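4.2 Why the brochure and the ranking tell different stories

The survey in Section 3 asked first-year students at Arthorpe College which sources they had used when choosing where to apply. The published rankings came out on top, as the admissions office had told us they would, and as the admissions office had told the trustees they would. What the office had not asked, and we did, was which number in the rankings the students remembered. Most could not supply one. A fair share supplied a number that belonged to another college. One student gave us the rank of the college's rowing team, and gave it correctly.

We take this to mean that a ranking works on applicants mainly as a mood. A college is "up there," or it is "not one of those." The exact position matters a good deal more to the people who work at the place, who can recite it to the decimal where decimals are offered. Babalola calls this the inward audience of the league table, and her interviews with deans at Kilto and Hatau suggest that the inward audience is also the one that changes its behavior. Kilto moved 11 places in a single cycle after it began counting its part-time instructors by a different rule. The teaching, as far as any of the interviewees could tell, went on as before. The banner outside the library was replaced within the week.

The 400 students who completed the full questionnaire were also asked to list up to five things they had looked at on college websites. Residence halls led by a wide margin, followed by food, then cost. Class size, which carries real weight in most ranking formulas, came in below parking. Virtual tours were mentioned often and with little affection. Students said they liked being able to visit without a parent present, and then described spending most of the visit looking at floors and walls. Few could say afterward which college's tour they had been on.
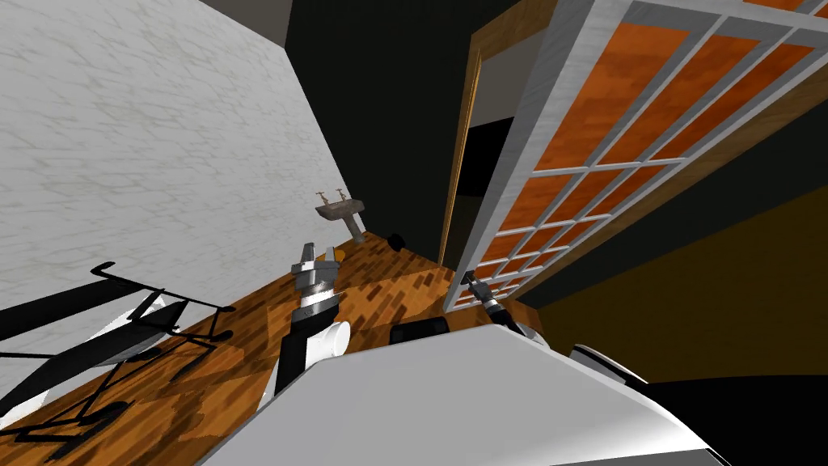
Figure 3. Rendered interior with parquet floor, veined white wall, pedestal sink and two robot arms.

4.3 Money spent on position

It is hard to learn what a college spends on its rank, partly because no budget we have seen contains a line with that name. The spending turns up under communications, under institutional research, under "student success," and in one memorable case under grounds. We asked the finance offices of all three colleges for an estimate. Hatau declined. Kilto sent a spreadsheet with the relevant column hidden, and then, a day later, a request that we not unhide it. Arthorpe answered in full, for which we thank them, and which may help to explain their rank.

Arthorpe's figures show 2 staff members whose main task, from October until the submission window closes, is filling in forms for ranking publishers. The forms ask for almost 700 separate entries. Many of these repeat one another with small changes in definition, so that a "full-time student" on one page is a slightly different person by the next. Kumarasinghe, whose earlier work on reporting burden we draw on here, argued that the cost of such exercises is best measured in the projects that were put off to make room for them. At Arthorpe these included a long-promised survey of why students leave.

We do not claim that the money is wasted. Applications did rise in the years when the rank rose, and they also rose in a year when it fell, which the college's annual report handled by moving to a smaller typeface. With three institutions in the sample, we cannot separate the effect of rank from that of everything else going on, including a new direct bus line to Arthorpe that runs even on Sunday.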